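Idska Film Season: progress report to the Onitz Fund
5 November

Period covered: from the start of the grant to the end of the autumn programme

1. Summary

The season is running to plan in most respects. Seven of the ten films have been shown, all of them at the Harb. Total attendance so far is 627, against a target of 700 for the whole season, and we expect to pass the target at the next screening. One film had to be changed and one discussion evening was dropped. Spending is within budget apart from licence fees, which are dealt with in section 4.

2. Screenings

The season is built around films with an unreliable narrator, from the silent period up to the last ten years. We opened with two silent films with live piano, and these drew the largest houses. The three post-war thrillers did well. The two subtitled films from the 1970s were less well attended than we hoped, although the people who came tended to stay for the discussion.

The sixth film was replaced at short notice. The distributor withdrew the restored print two weeks before the date and could only offer an older transfer with burnt-in subtitles, which we judged too poor for a screen the size of the Harb's. We showed another title by the same director. Ticket holders were told by email and offered refunds, and four people asked for one.

Of the tickets issued, 509 were sold at full price and the rest were concessions or free places under the scheme for under-25s. The free places were slow to start. Take-up improved once they could be booked online without ringing the box office.

3. Discussions and programme notes

Each film has a printed note of two sides of A4, handed out at the door. We have had requests for the notes from people who could not attend, and they are now on the season page as well. The discussions after the films run for half an hour in the upstairs bar. They have sometimes been hard to hear in, and from December we will use the small studio instead.

The discussion planned for the fourth film was dropped when the speaker was ill. We have asked for it to be moved to the spring.

4. Budget

Hall hire, piano, printing and publicity have all come in at or under the figures in our application. Licence fees are £314 over. Most of this is the late replacement for the sixth film, where we paid a full fee and the refund on the first booking has not yet reached us. We expect to recover part of it before the final claim. We are not asking for any change to the grant.

5. Work still to do

Three films remain. Two are booked and the licence for the last is waiting on a signature from Udenow, who hold the rights. If it has not arrived by the first week of December we will show our reserve choice, which is already cleared. 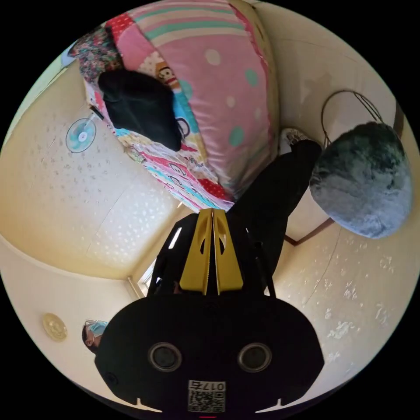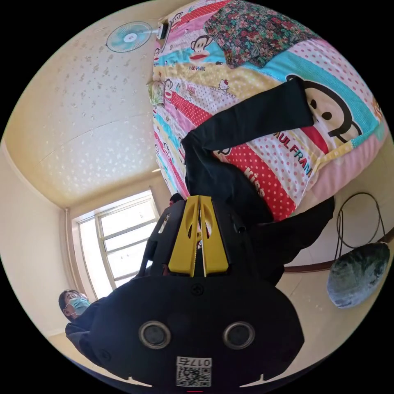
The audience survey goes out after the ninth film. It has eight questions, and the wording follows the form in your guidance, with one question added on how people heard about the season. Paper copies will be left on the seats and a link sent to everyone who booked online.

We would also like your view on the underspend on publicity. Our preference is to put it towards captions for the final film, for which we have one quote and are waiting for a second. Could you let us know whether this needs a formal request, or whether an email will do?

The final report and accounts will follow within six weeks of the last screening.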